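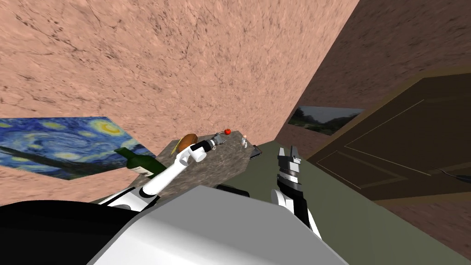
Skulden Housing Association to extend its picture loan service

Published Fri 29 November

Tenants of the Skulden Housing Association will be able to borrow framed prints for a full year from the spring, under changes approved by the board this month. The present limit is six months.

Leonilde Veloso, who has managed the service for four years, said the longer period had been requested by tenants in the Kevis and Abubakar buildings. "Many households had only just settled on a place for a picture when the letter arrived asking for its return," she said.

The collection holds 307 prints, most of them landscapes and well-known works from the nineteenth century. Loans last year came to 900. Ms Veloso confirmed that no charge would be introduced. "The board was asked to consider a deposit and declined," she said.

Asked about damage to walls, she said that fixings would continue to be fitted by the maintenance team on request. Older plaster required a different plug, and tenants were advised not to drill it themselves.

Applications may be made at the Ameo Street office. Existing loans will run to their current date and may then be renewed once.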